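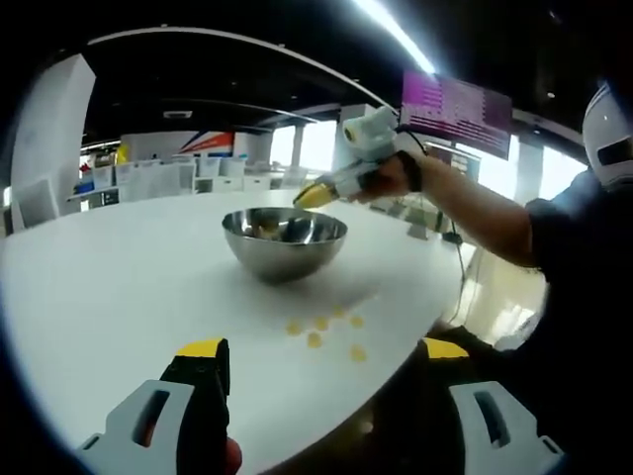

How a Robot Hand Learns to Pick Up a Chip

Picking up a snack chip is easy for you. You see it, your fingers close on it, and it goes in the bowl or in your mouth. You don't think about how hard to squeeze.

A robot has to be taught all of that. A chip is thin, so a robot hand can miss it. It lies flat, so there isn't much to hold. It also breaks. A hand that is strong enough to lift a hammer can turn a chip into crumbs in less than a second.

At Hirnemico, a shared workshop where people build things after school and after work, one group is making a robot hand for small jobs like this. The hand is called Tasten. The arm it will go on is called Justo. This page explains how a hand like Tasten works and how people teach it, and then how to make a simple one at home out of cardboard.

What is a gripper?

A gripper is the part of a robot that takes hold of things. Some grippers have five fingers like a person. Those are hard to build, because every finger needs its own joints and motors, and there is a lot to go wrong. Many robots get by with two fingers. The fingers move together to close and move apart to open.

Two fingers can do more than you might think. Hold up your thumb and pointing finger and tuck the rest away. You can still pick up a pencil, turn a page, or pull a sock out of a drawer. You will have trouble with a basketball.

The Tasten gripper has two fingers. The outside of each finger is hard plastic, made on a 3D printer. The inside is softer. If both sides were hard, a round thing like a grape would pop out when the fingers closed. A soft side bends a little around the thing it is holding, and that makes more of the finger touch it. More touching means a better grip, so the motor doesn't have to squeeze as hard.

The tips are a separate part. They wear out before anything else does, and it is quicker to change a tip than to print a whole finger. Bright tips also help. A computer looking through a camera has to know where the ends of the fingers are, and a bright color is easier to find than gray.

Teaching with your own hand

There is more than one way to tell a robot what to do.

The first way is to write every step down as a program. Move forward. Move down. Close. Move up. This works well in a factory where each part is always in the same place. It doesn't work well with chips on a table, because they never land in the same place. If the program says "close here" and the chip is over there, the robot will pick up air.

The second way is to show the robot. A person does the job many times, and the computer keeps a record of what the camera saw and how the fingers moved. Later, a learning program goes through all the records and looks for patterns. When the chip is on the left, the hand goes left. When the fingers are on both sides of the chip, they close. After enough tries, the program can make a good guess about a chip it has never seen before.

For the second way, people use a gripper they can hold. It has the same kind of fingers the robot will have, but it also has a handle. The person squeezes the handle to close the fingers. A camera rides along with the gripper and sees what the fingers see. No robot arm is needed while the teaching is going on. The person's own arm does that part.

Why not just film somebody's bare hand? You could, but a bare hand has five fingers and feels everything it touches. It does little tricks that a two-finger robot can't copy. When you use the gripper, you are stuck with the same fingers the robot has. If you can do the job that way, the robot has a chance.

What a practice session is like

A teaching session at Hirnemico goes like this. Somebody puts a bowl on the table and drops the snacks or toy blocks near it. The person with the gripper starts the recording, picks up one piece, moves it over the bowl, opens the fingers, and stops. That is one try. Then the pieces are moved around and it starts again.

The pieces have to be moved. If they always sat in the same spot, the program would learn the spot and not the chip. The bowl gets moved as well. Sometimes the curtains are opened or closed so the light changes.

A session lasts 15 minutes, and then somebody else takes over. Holding a gripper up is tiring. It pulls on your wrist, and a strap around the back of the hand helps with that.

In one session in April the group recorded 37 tries with chips. In seven of them the chip broke. Those were kept in a separate folder. A broken chip is a useful thing to look at when you want to know how hard is too hard.

Some jobs need two grippers, one for each hand or one for each person. Think about opening a bag. One hand holds it still and the other pulls. With two grippers, both recordings have to start at the same moment. If one clock is behind, the computer will think one hand moved first when they really moved together.

Make a cardboard gripper

You can build a two-finger gripper at home. It has no motor and no camera. The squeezing is done by you.

You will need:
A piece of stiff cardboard from a box
Two metal paper fasteners, the kind with legs that fold out
A ruler and a pencil
Scissors
Two rubber bands
Tape
A kitchen sponge that is clean and dry
A grown-up to help make the holes

Draw two long strips on the cardboard. Each one should be as long as your ruler and as wide as two of your fingers. Cut them out.

Lay one strip over the other so they make an X. The crossing point should be a bit nearer to one end than the other. The short ends will be the handle and the long ends will be the fingers.

Ask a grown-up to make a hole through both strips where they cross. Push one paper fastener through and fold out the legs on the back. The strips should turn easily. If they are stiff, make the hole a little bigger. Put a piece of tape over the legs so they don't scratch you.

The second fastener is a spare. Paper fasteners bend and get lost.

Open and close the handle. The fingers open when the handle opens and close when the handle closes. A long finger moves farther than a short handle, so a small squeeze makes a big movement. It also means the tips press more gently than your hand does. Scissors work on the same idea, and so do kitchen tongs.

Now cut two small pieces of sponge and tape one to the inside of each fingertip. Let the sponge stick out a little past the cardboard. If the sponge is too slippery, wrap a rubber band around each tip.

If the fingers feel floppy, cut another strip the same size as each finger and tape it on the back. A company called Ķēniņš, which gives the workshop its leftover cardboard, sends mostly thin sheets, so ours always get doubled.

Try it out

Put a bowl on a table. Put some things next to it - a cotton ball, an eraser, a piece of dry pasta, a coin, and a chip. Move them into the bowl using only your gripper. Don't help with your other hand.

The cotton ball should be easy. The coin is the hard one. It is flat and it lies tight against the table, so the tips can't get under it. Try sliding it to the edge of the table until part of it sticks out, and then grip that part. People who build robots use the same trick.

Then try these:
Take the sponge off and pick up the eraser again.
Close one eye. It gets harder to tell how far away things are. A robot with one camera has this problem too.
Ask a friend to tell you where to move while you keep both eyes shut. Your friend is now the camera and you are the arm.
Trade the bowl for a cup.

Keep a sheet of paper next to you and make a mark each time you drop something. Write down what it was. Then change one thing about your gripper, such as the length of the fingers or the shape of the tips, and do it again. Change only one thing at a time or you won't know which change made the difference.

Words used on this page

Gripper: the part of a robot that holds things.
Joint: a place where two parts meet and can turn, like your elbow or the fastener in your cardboard gripper.
Motor: a machine part that makes something move when electricity goes through it.
Recording: what the computer saves while a person is showing it a job.
Try: one time through the job, from start to finish.

The chips on the table are not for eating once they have been used for practice. The ones still in the bag are fine.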